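Cosholm Knit & Mend Group – minutes, 4/16/20

Held by phone, started late, half of us couldn't get the code to work. Kelechi Jibrin in the chair, Ekene Bashir taking notes (that's me, sorry in advance for the typing). Others on the line: the Travilport people, both of them, and the usual Cosholm lot minus two who sent word.

1. Last minutes
Read out quick. One fix – the moth traps were bought by the group, not donated. Agreed with that change.

2. Money
344 in the account at last meeting, 341 now. Difference is stamps. No other spending. Kelechi asked if anyone is owed anything, one person has a receipt for darning needles but can't find it. Will look. Carry over.

3. Sweater swap
Long item, took up most of the call.

Swap was meant to be in the hall in April, hall is shut. Three choices talked over: put it off till fall, do it by mail, or do it porch to porch. Putting it off not popular. People have already cleared closets and the piles are sitting in hallways. Mail costs too much for the heavy stuff, a chunky pullover in a box is no joke. Porch to porch it is, for anyone in Cosholm. Travilport to run their own and swap the lists with us after.

Agreed:
– Every piece gets a photo and a line or two before it goes on the list. No photo, no listing.
– Lay it flat on a bed or a clean floor. Not on a hanger, the shoulders go pointy and you can't judge the width.
– Plain background if you have it. Pale bedding is good for dark yarn.
– Daylight, curtains open, lamp off. Yellow lamps make navy look black and we had complaints last year.
– Neckline at the top, sleeves out to the sides if there's room.
– Measure chest across, armpit to armpit, and length from back of neck. Write it down, don't say "medium". Medium means nothing on a handknit.
– Say what's wrong with it. Pulls, thin elbows, felted underarm, whatever. A flaw is fine, a surprise isn't.

Question whether to ask for a shot of the inside too. On colorwork yes, if you can, people want to see how the floats were carried. On plain stuff don't bother.

Long back and forth about what counts as Fair Isle. One view is only the real thing from the real place. Other view is everybody says Fair Isle for any stranded yoke and they'll search for that word. Settled on "Fair Isle style" for the list. Moved on, not everyone happy.

Limit per person: 7 pieces. Kids' things don't count toward it. Kelechi wanted fewer, outvoted.

Deadline for photos is the 24th of April. Send to me not to the group address, group address is full.

4. Washing before swap
Came up out of item 3. Do we insist on it? Yes. Everything washed, fully dry, folded, bagged, and the bag left closed for a few days at the other end. Wool wash or plain mild soap, cool water, no wringing. Roll in a towel and press. Dry flat.

Colorwork with a lot of navy in it – test first. Wet a white cloth, press it on the wrong side, see if the blue comes off. If it does, cool water only, quick, dont leave it soaking. Somebody's off-white yoke went gray last winter and she is still sore about it. Color catcher sheets were mentioned, mixed opinions.

Freezing for moths: one member swears by it. Bag it, freeze it, take it out, let it warm up, freeze it again. Most don't have the freezer room right now. Left up to each person. Cedar blocks not enough by themselves, all agreed on that.

5. Storage over summer
Short talk from Travilport. Fold, never hang. Heaviest at the bottom. Tissue in the fold for anything with a stiff yoke, otherwise you get a crease straight across the chest that's a pain to steam out. Cotton bags or old pillowcases, not plastic long term. Check once a month. Asadi boxes came up, the under-bed ones – lid doesn't sit tight according to two people, a third has had hers years with no trouble. No group purchase.

6. Mending help
No hands-on table till the hall's open. Instead phone help, 60 minutes, evenings, people take turns. Ekene first, then Kelechi, then whoever. Ask for the sign up sheet.

Things we can talk somebody through by phone: buttons, a dropped stitch near the edge, loose seam, simple darn. Things we can't: steeks, anything with a hole through the pattern bands. For those send a photo and wait. Matching mustard was raised – nobody's mustard is the same as anybody elses. Leftover yarn list to be started so members can ask around before buying. Send weight, fiber if you know it, rough amount, color in your own words.

7. Jarkia pattern booklet
We have one copy and it's been with the same member since before the new year. She says she's on the second sleeve. Given till end of month. No more photocopies, it isn't ours to copy. Anyone wanting the zigzag chart out of it should wait their turn like everyone else.

8. Yoke knit-along
Idea from last time, picked up again. Everybody knits a yoke sweater over the summer, own pattern, own yarn, show in fall. Enough interest to go ahead – five yes, two maybe.

Notes from the talk:
– Swatch in the round. Flat swatches lie.
– Keep floats loose, turn the work inside out if you pull tight.
– Pick which color is dominant and stick with it all the way up.
– Long vertical spikes or stripes in a pattern pull in more than zigzags do, go up a needle size for that part.
– Rolled neck is quick but some find it itchy, ribbing for them.
– Four or five colors is plenty for a first one.

Cast on any time from now. First check-in on the phone next meeting. Kelechi to send out the sleeve math, the sheet she did last year, with the mistake in line two corrected.

9. Other business
– Member with the big cone of cream wool wants rid of it. Will wind off into smaller balls if people say how much they want. Pickup from porch.
– Needle library: circulars out on loan can stay out. Don't post them back.
– Phone line. Please mute. We all heard the dishwasher.
– Someone asked for a shorter agenda. Noted.
– Name tape offer, the woven labels. Minimum order too big, dropped.

Actions
Kelechi – sleeve math out to knit-along people; chase Jarkia booklet; call the hall about the key
Ekene – swap list; leftover yarn list; phone rota; these minutes
Travilport – their own swap list, then trade with us
All – photos in by the 24th, measurements with them, wash first

Next meeting by phone again, same number, new code to come round. Kelechi will open the line early so we don't lose the start of it agian.

Swap list opened at end of call, first piece in is a chunky crew neck pullover, Fair Isle style, navy, mustard, off-white, light blue and beige, zigzags at the yoke and again lower down. Measurements to follow.

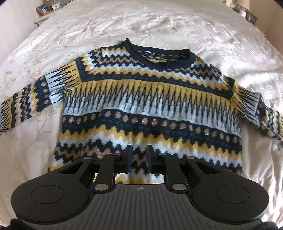 Two more pieces promised for the list by the weekend, a gray cardigan and a child's vest, both need washing first. Anyone wanting to put their name down for something, write to me with the item and your porch address. First come first served, ties go to whoever hasn't had anything yet. Closed the line after that.

E. Bashir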